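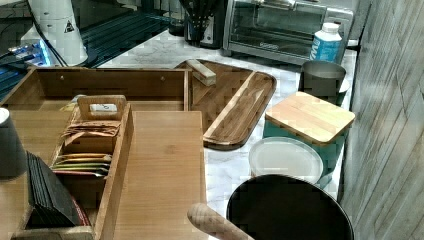 June, kitchen bench, 7:40 in the morning

Joaquín wants 3185 demonstrations by the time the Barrientos people come back. I wrote the number on the inside cover of this notebook so I'd stop asking him to repeat it. He says it like it's a natural quantity, like the boiling point of something. I asked where it came from and he said the Skaltness paper had a curve in it and the curve flattened there. Their task was folding towels.

Ours is sachets. Pick a tea sachet out of the long wooden organizer, put it on the dark tray, done. The black packets in the front compartment lean over on each other in a fan and that's where most of the morning goes. The thin brown ones at the back are worse in their own way because the ends fold over and you can't tell from above where one stops and the next begins. Constanza can do the upright ones in the middle all day. I can't. I get the jaws down between two of them and come up with both, or neither, and then I have to decide if that counts.

That's my main complaint and I'm putting it here because I've already put it in two emails. What counts? Zulema's rule is that a grab of two is a failure and gets thrown out. Javiera's rule is that if you put the extra one back it's a "recovery" and recoveries are gold. So the same thirty seconds of me fumbling with tea is either trash or treasure depending on who does the review that afternoon. I said we should pick one rule and go back over everything from the first week. Everybody agreed and then we had lunch.

11:15. Did 68 before the break. My wrist aches in the place it always does. The leader arm is stiffer at the third joint than it was in May and I told Aldana, who tightened something and said it was fine. It is a different kind of stiff now.

I keep wondering what the thing is learning from me. When I go for the black packets I come in from the right because I don't trust myself near the raised end. Constanza comes in straight from above. Zulema does a little wiggle first, I've watched her, she does it every single time and doesn't know. Are we averaging those? A straight line plus a wiggle plus my nervous swing from the side, I don't see how that adds up to a good grab. Joaquín says the model "handles multimodality." I asked him what it looks like when it doesn't, and he said it goes to the middle and stops. I have seen it go to the middle and stop. I saw it last week, for most of an afternoon.

Then there's the clutter argument. Javiera likes the counter busy: toaster oven, pan, the green container with the striped lid, bottle, all of it. Variety, she says. But variety means it changes, and we leave the pan where it is for days on end. I moved it on purpose before lunch, a hand's width, and wrote it in the log, and got a message asking me to please put it back so the batch would be consistent. I would like somebody to explain to me how a batch is varied and consistent.

4:30. Ran the checkpoint from last night. 9 tries. It got the first one beautifully, a single sachet from the middle row, right onto the tray, and I'll admit I said something out loud. After that, four grabs of nothing, one of two packets, and three where it hovered. Joaquín is going to put the first one in the slides. I know he is because he asked if I'd saved the video before he asked how the rest went.

Dokden claimed 360 demos were enough for a job like this one. Maybe they had better tea.

Tomorrow Constanza takes the early block and I review hers, using Zulema's rule, I've decided, unless somebody stops me. I also want to try a run with the black packets standing up, to find out how much of the trouble is the lean and how much is us. Aldana says that's cheating. Could be — but I'd still like to know.

Need: more sachets (the corners are going soft), wrist brace, the Hostatham invoice.

We use cookies to improve your experience on this site. By continuing to browse you accept our cookie policy. Accept | Manage preferences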